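Trerker 導入・運用ガイド
第6章 現場での準備と担当者の仕事の切り替え

6.1 この章の範囲

この章では、Trerker 手持ちグリッパーを職場に持ち込み、担当者が実演データの収録を始めるまでの手順と、それに伴う勤務や担当の変更を扱います。機器の開梱と充電は第2章、ソフトウェア Valderrama のインストールは第3章、ロボットアーム側の設置は第7章を参照してください。

収録を始めると、担当者の一日の作業は変わります。従来は品物を動かして終わりだった作業に、開始と終了の合図、やり直しの判断、記録の確認が加わります。一方で、ロボットに移した工程では手を動かす時間が減り、補充と見守りの時間が増えます。どちらの変更も、現場の責任者が事前に書面で示してから始めてください。口頭の説明だけで収録を開始しないでください。

本章の改訂版は 2023年8月13日 から適用します。それ以前の版にあった「収録専任者」の項は廃止し、6.3 の交替制に置き換えました。

6.2 用語

実演:担当者が両手または片手にグリッパーを持ち、決められた作業を始めから終わりまで一回行うことをいいます。

組:同じ作業、同じ品物で続けて行う実演のまとまりです。Valderrama の画面では「セット」と表示されます。次の版で表記を統一します。

収録担当:グリッパーを持って実演を行う人。

補助担当:品物を初期位置に戻し、画面を確認し、通行人に声をかける人。

通常担当:収録中も、もとの業務を続けている人。収録に関わらなくても、カメラの視野に入る可能性がある人はすべてここに含めます。

引き継ぎ工程:収録したデータをもとに、ロボットへ移すことが決まった工程。決まるまでは「候補工程」と呼び、勤務表には反映しません。

6.3 担当の決め方

手順

1. 対象になる作業を、いまその作業をしている人に書き出してもらいます。管理者が代わりに書かないでください。書式は付録の作業票を使います。

2. 作業票を見ながら、候補工程を選びます。Nekmont の拠点では、最初の選定を皿への取り分けと片付けに絞りました。初回は品物の種類が少ない工程を選んでください。

3. 収録担当と補助担当を一人ずつ決めます。両手で実演する場合も人数は同じです。

4. 交替の順番を勤務表に書き込みます。収録担当と補助担当は、組が終わるたびに入れ替わることができます。同じ人が終日グリッパーを持つ勤務は組めません。

5. 通常担当に、収録の場所と時間帯を知らせます。掲示は前の勤務の終わりまでに済ませてください。

6. 収録に参加しない人の希望を確認します。不参加を理由に、シフトや評価を変えてはいけません。

注記 作業票に書かれた手順と、作業標準書の手順が食い違うことがあります。その場合は作業票を優先して収録し、食い違いの内容を Valderrama のメモ欄に残してください。作業標準書の修正は別に行います。

注記 収録時間は通常の勤務時間として扱います。休憩時間、始業前、終業後の収録はできません。

注意 交替の順番を当日の朝に変更すると、グリッパーの持ち手の調整が前の人の設定のまま残ることがあります。順番を変えたときは、必ず 6.5 の手順1からやり直してください。

6.4 作業場所の準備

収録は、専用の部屋でなくても行えます。事務所の一角や休憩場所の近くを使う拠点も多く、その場合は次の手順で場所を整えます。

手順

1. 使用するテーブルを決め、責任者の名前を掲示に書きます。共用のテーブルを使うときは、使用時間も書いてください。

2. テーブルに置いたままにする物と、片付ける物を分けます。実演に使わない物が残っていても収録はできますが、組の途中で動かさないでください。動かした場合は、その組を一度終了し、新しい組として始めます。

3. 水や飲み物の容器を残す場合は、ふたを閉めるか、グリッパーの可動範囲から離します。

4. 照明をすべて点灯します。窓からの光が変わる時間帯は、Valderrama の「明るさの記録」をオンにします。

5. カメラを通した視野を確認します。手順は 6.5 にあります。通路、机、ほかの人の画面、掲示板、名札が読める状態で入っていないかを見てください。

6. 視野に入る席の人に、収録を始めることを直接伝えます。席を移りたい人がいれば、移動が終わるまで待ちます。

グリッパーのカメラは持ち手の向きに従って動きます。担当者がテーブルの上だけを見ているつもりでも、手首を傾けると部屋の奥や天井が記録されます。開けた事務所では、離れた席の人まで視野に入ることを前提に準備してください。向きが横倒しになった記録も、実演としてはそのまま有効です。
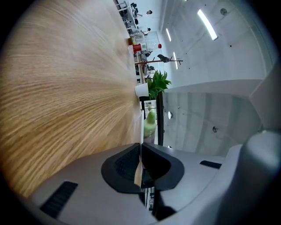
Florante Evangelista からは、席を移りたい人に移ってもらうという書き方では結局その人の仕事が止まる、移るのは収録のほうではないか、という意見が寄せられました。締め切りのある仕事をしている席の横で、収録だけが優先されているように受け取られたとのことです。この意見を受け、改訂版では次の扱いを加えています。

・通常担当が移動を希望せず、視野に入ることも希望しない場合は、収録側がテーブルか時間帯を変えます。

・変更が二回続いた場合は、責任者が収録場所を選び直します。通常担当に理由を尋ねる必要はありません。

・移動した通常担当の作業が遅れたときは、遅れを収録の影響として日報に書きます。本人の欄には書きません。

注記 人の顔が記録された場合は、保存前に Valderrama の「人物の処理」を実行します。処理が済むまで、データを拠点の外に出すことはできません。遠くに小さく写った人も処理の対象です。

6.5 グリッパーを持つ前の確認

手順

1. 持ち手のベルトと指の位置を、使う人の手に合わせます。前の人の設定が表示されたときは「新しい担当」を選びます。

2. 指先のパッドを目で見て、めくれや欠けがないか確かめます。交換はパッド単位で行います。左右を取り違えないでください。

3. 通気口をふさいでいないことを確認します。テープや名札を筐体に貼らないでください。貼る場所が必要なときは、持ち手の下側を使います。

4. マーカーの面を乾いた布で拭きます。溶剤は使用できません。

5. グリッパーを一度開き、閉じ、画面の開閉表示が同じ向きに動くことを見ます。

6. カメラの視野を画面に出し、手首をゆっくり左右に傾けます。読める文字や、了承を得ていない席が入るときは、6.4 の手順5に戻ります。

注意 片方のグリッパーの表示だけが遅れる場合は、両方の電源を切ってから入れ直してください。片方だけを入れ直すと、記録の時刻がずれたまま保存されることがあります。このずれは後から直せません。

注意 手首や肘に痛みやしびれがある人は、その日の収録担当になれません。申し出は補助担当にすれば足ります。申し出を受けた補助担当は、日報に「交替」とだけ書き、症状は書かないでください。

6.6 実演の収録

手順

1. 補助担当が品物を初期位置に置きます。初期位置は組ごとに変えてかまいません。同じ向き、同じ場所ばかりが続かないようにしてください。

2. 収録担当がグリッパーを構えます。両手を使う組では、動かさないほうの手も構えたままにします。

3. 補助担当が、周囲の人の位置を確かめてから「始めます」と声をかけます。

4. 収録担当が開始ボタンを押し、作業を行います。ふだんの作業と同じ速さで構いません。速さを競わせる表示は初期設定でオフになっています。オンにしないでください。

5. 作業が終わったら、手を止めて終了ボタンを押します。

6. 補助担当が画面の判定を確認し、品物を戻します。手を入れるのは、終了音が鳴った後です。

7. 失敗した実演には「失敗」の印を付けて残します。削除しないでください。落とした、つかみ直した、置く場所を迷った、といった実演も、学習と工程の検討の両方に使います。

8. 組が終わったら、次の担当と交替するか、休憩に入ります。

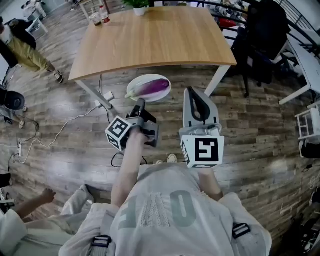 床を使う作業は、テーブルの作業とは別の組として登録します。落ちた物を拾う、低い棚から取り出す、床置きの容器に移すといった工程がこれに当たり、腰をかがめる時間が長くなるため、交替の間隔もテーブルの組より短く設定してください。始める前に、床にある物を補助担当と一緒に見て回ります。品物の皿を木の床に直接置き、そのすぐ先のテーブルの下に電源アダプターがあって、白い長いケーブルが床を這って電源タップまで延びているような配置では、収録担当は両手がグリッパーでふさがり、視線も皿に向いています。足元を見る役は補助担当が引き受け、ケーブルを収録担当の立つ側へ寄せないでください。グリッパーから下がる黒いケーブルも同様で、しゃがむ動作の前に、膝や皿に掛からないかを一度確かめます。

皿の上の品物については、へたや持ち手のように向きがわかる部分のあるものを使う場合、組の中で向きを変えます。ナスであれば、へたを左に向けた配置だけで終わらせず、ほかの向きも加えてください。品物に傷がついたときは新しいものと取り替え、替えたことをメモ欄に残します。食品を使った組の品物は、収録後に食用に戻せません。

注意 収録中に周囲の人が歩いて近づいたときは、補助担当が声をかけて止めます。収録担当が自分で避けようとすると、グリッパーを人に向けることがあります。

注記 「ふだんの速さ」が分からなくなったという相談が各拠点から来ています。見られていると、多くの人は普段より丁寧に動きます。組の最初の実演は練習として扱い、記録から外してもかまいません。外すかどうかは収録担当本人が決めます。

6.7 組の数え方と目標の扱い

Valderrama は、保存した実演の数を拠点ごとに集計します。個人別の集計は、担当者本人の画面にだけ表示されます。管理者の画面に個人別の数を出す設定は、改訂版で取り除きました。

Hulalbridge の拠点では、候補工程一つにつき有効な実演 115 件を区切りとして、続けるかどうかを話し合っています。Nekmont では同じ工程で 339 件まで収録してから判断しました。工程の難しさも品物の種類も異なるため、この二つの数を比べて収録の遅い早いを評価しないでください。

手順

1. 区切りの件数を、収録を始める前に決めて掲示します。

2. 件数に達したら収録を止めます。勢いで次の組に進まないでください。

3. 収録担当、補助担当、通常担当からそれぞれ出席者を出し、続行、中止、工程の変更のいずれにするかを決めます。

4. 決めた内容を作業票の裏面に書き、出席した人の名前を添えます。

5. 中止した場合、収録に充てていた時間をどこへ戻すかを、同じ場で決めます。

失敗の印が付いた実演は、有効件数に含めません。ただし収録担当の勤務実績としては同じに扱います。失敗の多い工程は、道具や置き場所に無理があることが多く、ロボットに移すかどうかとは別に直す価値があります。

Odair Miranda の拠点では、収録を中止した工程で、棚の高さだけを変更しました。収録中の失敗のメモに、同じ段から取り出すときのつかみ直しが繰り返し書かれていたためです。ロボットは入っていませんが、作業票は完了として閉じています。

6.8 引き継ぎ工程の切り替え

工程をロボットに移すときは、切り替えの日から担当者の仕事が変わります。次の順で進めてください。

手順

1. 切り替え後に残る作業を書き出します。品物の補充、停止時の復帰、汚れの拭き取り、できあがりの確認は人の作業として残ります。

2. 残る作業に担当者の名前を入れます。空欄のまま切り替えないでください。空欄があると、たまたま近くにいる人の仕事になります。

3. 減る作業の時間を、現在の勤務表から書き写します。見積もりで書かず、勤務表の時間を使います。

4. 空いた時間の使い方を担当者と相談し、合意した内容を書面にします。合意する前に別の業務を割り当てないでください。

5. 切り替え後 2 週間は、人による作業とロボットによる作業を並行して行える人員を残します。この期間に欠員が出た場合は、ロボット側を止めます。

6. 期間の終わりに、元の担当者が作業票を書き直します。

注記 手当や等級が作業内容と結び付いている職場では、手順3の前に人事の担当部署に確認してください。工程が移ったことで手当が外れる場合、切り替えは保留になります。

注意 停止時の復帰作業は、当初の想定より一人に集中しやすい作業です。復帰の方法を知っている人が呼ばれ続け、本来の仕事が途切れます。交替制の表に「復帰」の欄を設け、呼び出しは表の順に行ってください。

Perihan Bayram から提供された勤務表の様式を付録に収めました。復帰の欄に加え、呼び出されて中断した仕事を書く欄があります。使用は任意ですが、切り替えの直後はこの様式を勧めます。

6.9 停止と復帰

ロボットが作業中に止まった場合の、担当者側の手順です。機械側の表示と診断は第7章を参照してください。

手順

1. 止まったことを周囲に声で知らせます。

2. アームの届く範囲に手を入れず、操作盤の「一時停止」を押します。すでに停止表示が出ていても押します。

3. 指の間に品物がある場合は、品物を下から支えられる位置に受け皿を置きます。素手で受けないでください。

4. 操作盤で「開く」を選びます。

5. 品物を取り除き、初期位置に戻すか、廃棄の箱に入れます。

6. 「再開」を押す前に、声で周囲に知らせます。

同じ勤務の中で 6 回停止した場合は、その勤務の残りを人の作業に戻します。戻す判断は現場の担当者が行い、管理者の承認を待つ必要はありません。戻したことによる生産数の差は、担当者の成績に反映しません。

注記 停止回数は Valderrama が数えます。担当者が別に記録する必要はありません。

6.10 担当者からの申し出

収録、切り替え、復帰のいずれについても、担当者は次の窓口に申し出ることができます。

・作業中の痛み、疲れ、設備の不具合:補助担当、またはその勤務の責任者
・写り込みとデータの削除:Crisanto Tan
・仕事の内容や時間の変更:Hartmut Stöcker

写り込みの削除は、本人が日付と時間帯を伝えれば受け付けます。どの記録に写っているかを本人が探す必要はありません。削除が終わると、申し出た人にだけ通知が届きます。すでに学習に使われたデータの扱いは第9章にあります。第9章は 5月の版のままで、一部の画面名が現在と異なります。

仕事の内容についての申し出は、切り替えの合意書に署名した後でも受け付けます。署名を理由に断ることはできません。

6.11 終業時の片付け

手順

1. グリッパーの電源を切り、指を閉じた状態で保管ケースに入れます。

2. 床と通路のケーブルを外し、巻いてケースの横に置きます。

3. 使用したテーブルの掲示を外します。翌日も使う場合は、時間帯を書き直します。

4. 未処理の記録が残っていないか、Valderrama の一覧で確認します。「人物の処理」が未完了のものは、一覧の先頭に並びます。

5. 日報の「収録の影響」の欄を記入します。影響がなかった日も「なし」と書いてください。

6. 次の勤務の収録担当に、持ち手の設定を変更したかどうかを伝えます。

ケースの鍵は拠点ごとの保管場所に戻します。持ち帰りはできません。

関連する項目
第2章 2.4 充電と保管
第3章 3.6 人物の処理
第7章 7.2 アームの届く範囲の表示
付録 作業票、交替制の勤務表、切り替え合意書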